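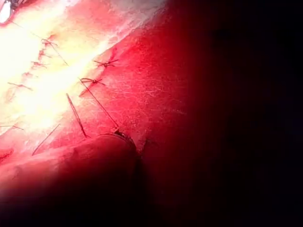
Bondari家的婴儿小礼服终于要回来卖了！就是那件去年断货断到大家在群里互相打听二手的小马甲套装，这次从六个月到两岁的尺码都有，十月开始在Sernness的店里上架。我上周六跑去看了预展，先说颜色吧，这回主打的是渐变红，从奶油黄慢慢走到粉、橙，最后落到很浓的红，跟图里那片亮光往外过渡的顺序差不多，只是布料上的要柔和一些，没有那么刺眼。我本来担心小宝宝穿这么浓的颜色会显得老气，结果挂在衣架上一看，还挺喜气的，周岁酒、满月酒、过年拍全家福都能穿。

负责设计的是Shiela Dizon，她以前做大人的礼服，转到童装才没多久。我问她为什么整套都不用纽扣，她说自己给侄子换过一次带八颗小扣子的衬衫，换到一半孩子就哭了，从那以后她看见小扣子就头疼（我太懂了）。所以新款全改成了肩膀和侧边的魔术贴，裤腰是松紧带，里面另外藏了一条可以调的带子。我拿店里的布娃娃试了一下，从拿起来到穿好，中间还跟旁边的妈妈聊了几句，也没觉得费劲。不过布娃娃不会踢腿，真娃上身怎么样得等我家那位午睡醒了再说。

面料是全棉的，可以机洗，店员建议套洗衣袋，用冷水。渐变色会不会掉色，我追着问了两遍，对方的回答是头两次最好单独洗。那就单独洗吧，反正宝宝的衣服本来也不跟我们的牛仔裤放一起。内里的接缝都翻到了外侧再包边，摸着是平的，这一点比上一版好。上一版我朋友家孩子穿过，腋下那道线有点硬，穿一会儿就要抓。

价格方面，马甲单买是25块，全套（马甲、裤子、加一顶小帽子）是79。注意是Bondari自己的店里才有这个价，Plesside那边的代售点要等晚一点才到货，会不会加价，店员也说不准。第一批一共做了852套，听着不少，可是预展那天登记预留的已经超过78个人了，有人一口气留了三套，说是家里三个表兄弟要穿一样的！帽子不单卖，这个我有点意见，因为小孩的帽子是消耗品，去公园一趟就能丢一顶。

另外提一句尺码。标签上写的是月龄，我家十四个月，按标签该拿中间那档，可是店里的Prakash Pinto看了看我手机里娃的照片，叫我直接拿大一号，裤脚卷一道就行。他说这一款的裤子裁得偏短，胖一点的宝宝腿围也会紧。如果你们家也是肉嘟嘟那一挂的，最好把孩子带去比一下，店里有垫子可以躺着试，下午三点以后人比较少。

退换的规矩跟以前一样，没剪吊牌、没下过水就可以换尺码，颜色换不换得到要看库存。不喜欢红色的还有一款灰蓝，我没拍到，只记得比渐变红那款素净很多，爷爷奶奶估计不太会选，我自己倒是站在那里看了好久。听说后面还会跟Prasertsri合作出一批小鞋子，软底的，现在只有纸样，什么时候卖还没定。我先留了一套红的，拿到手让娃穿一天，口水、米糊都招呼一遍，再来跟大家汇报。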